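Gripper Comparison, Pre-Trial Checklist – Simulated Home Course
Rulteo gripper against Bhatt gripper, same arm, same controller
Inspector: Pramila Kandpal
Reviewed by: Narendra Lodhi
Date: 11/15/23

1. Controller build matches on both configurations. Pass.
2. Emergency stop halts arm and base in simulation. Pass. Tested with each gripper.
3. Grip force limit loaded from file. Pass. Bhatt file had to be reloaded once.
4. Joint limits enforced at full reach. Pass.
5. Collision log enabled. Fail, then pass. Logging was off by default – corrected before run 18.

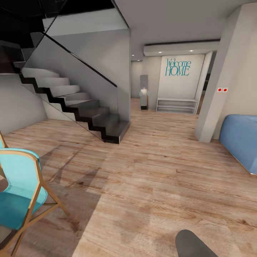
Camera settings shall be identical for both grippers, and exposure is to be locked before the first run. Depth readings near transparent surfaces require separate review. The glass balustrade on the staircase is the surface of concern in this course, and any approach to it shall be made at reduced speed until Ms. Kandpal has signed the depth report.

6. Fingertip clearance above floor. Pass for Rulteo. Bhatt to be repeated with the revised tip model.
7. Run data saved to the Pustham server. Pass, 2,150 records.

Open items: 5 (change the default setting), 6 (Bhatt). Assigned to Lalit Singhal.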